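Search tickets Enter keyword or number

Ticket 3000 - Contact import stops at 684
Status: open
Opened by: Eusebio Paredes

Hello again, and thank you for being so patient with me on the phone Tuesday. I am moving our choir's mailing list out of the old Nisik program and into Windov, and the import quits every time at 684 names out of 1716. No error, the bar just sits there. I left it going for over 60 minutes while I made supper, and it hadn't budged when I got back.

Tried so far: restarting, a different browser, saving the file again as plain CSV. Same number each time.

Reply from Julián Manzano, Wustis support
Hi Eusebio, glad you wrote! A stop at the same row nearly always means something odd in that row. Could you open the file and look at line 685, and maybe the one after it? Stray quote marks are the usual trouble. Please attach whatever you have.

Eusebio Paredes
You were right to send me there. The entry is a Mrs. Böttcher, and somebody typed her nickname with one quote mark in front and none behind. I took it out, and I'm also wondering about the two dots over the o - does that matter? 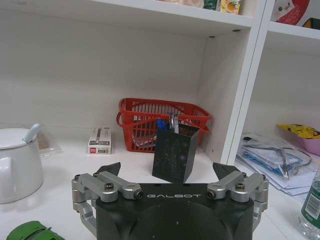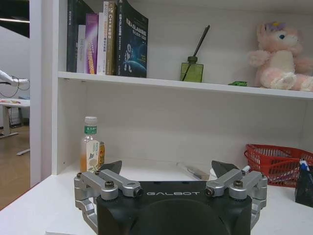
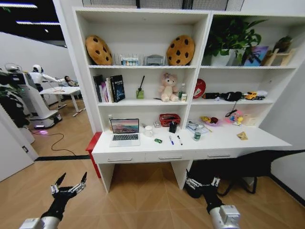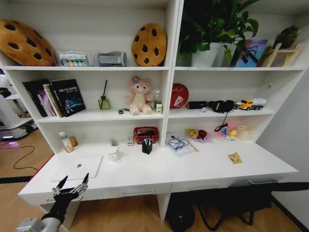 Ran it again after lunch and it went to 1716, but her name now shows up with a little question mark in it, as do a few of the altos. Is there a setting for that, or do I fix them by hand?

Julián Manzano
Save as CSV UTF-8 and import once more, with "update existing" checked so you don't get doubles.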